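Support > Heating and Hot Water > Open tickets > Boiler losing pressure overnight

Ticket raised by Satish Marar, Didthorpe
Status: waiting on part

Hello again, me with the Womomura boiler. I was asked to keep a log of everything I tried, so I've typed it up properly and stuck it all in one place (my first two messages were a bit of a ramble, sorry!).

What it's doing

The pressure is fine when I go to bed and by about 6 am it has dropped far enough for the boiler to lock itself out. Error 151 on the display, no heating, no hot water, one grumpy household. I top it up with the filling loop, press reset, and off it goes again until the next morning. It started in September, the first week we had the radiators on, and it's got steadily worse.

What I've tried so far

1. Bled every radiator. There was a bit of air in the one on the landing and none anywhere else. Topped up afterwards, same drop overnight.

2. Checked the filling loop. Both valves were shut, and I took the hose off completely for a night in case one was letting by. No change at all, so I put it back.

3. Went hunting for leaks. I did every valve and joint upstairs with a dry bit of kitchen roll, then the airing cupboard, then under the kitchen sink with a torch in my teeth. Not a drop. The bit I can't check is the pipe run to the sitting room, which goes behind the panelling, and I'd really rather not take that wall apart - I've got my heart set on doing it up like this one day, with the yellow and olive wood and those big diamonds, and a mint green chair to go with it.

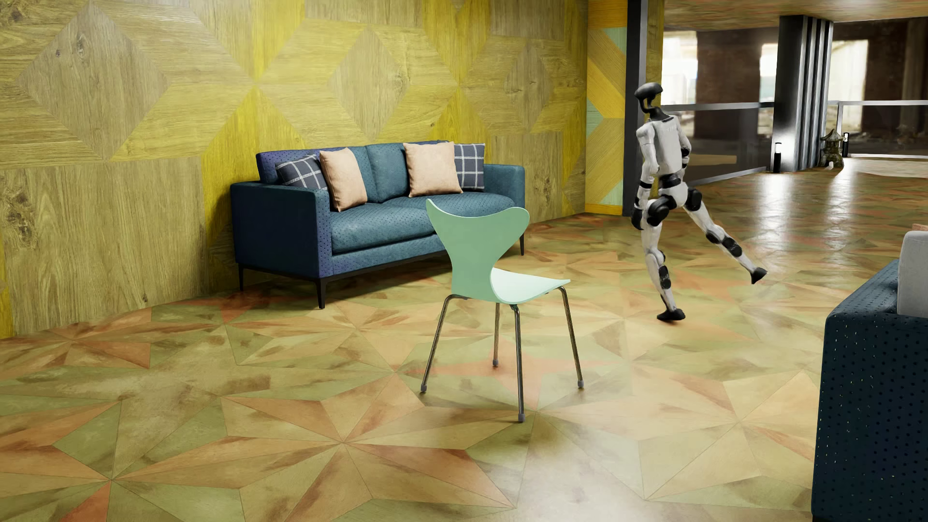
4. Shut the isolating valves under the boiler overnight. This was the suggestion in your last reply and I think it's the useful one! With the valves closed and the heating off, the boiler still lost its pressure by morning, and the radiators didn't seem to have lost anything when I opened up again. So I'm fairly sure the pipes are all right and the trouble is inside the casing.

5. Tied a freezer bag over the end of the discharge pipe outside. Dry for the first two nights, then a good few spoonfuls of water in it on the third. My neighbour reckons that means the expansion vessel has gone flat and the relief valve is passing. I haven't touched either of those, and I'm not taking the cover off myself.

Where we are now

Your engineer rang at half past four and agrees with the neighbour (who is now unbearable). The vessel is a Mészáros one and has to come from the Pulberg depot, and he's bringing a new relief valve as well. Could somebody confirm whether the valve is covered by the warranty? The vessel is, I've found that page, but it goes quiet on valves.

I'll keep topping up each morning until he comes. Mornings suit me best if there's a choice, and please ring the mobile, the doorbell's packed up too.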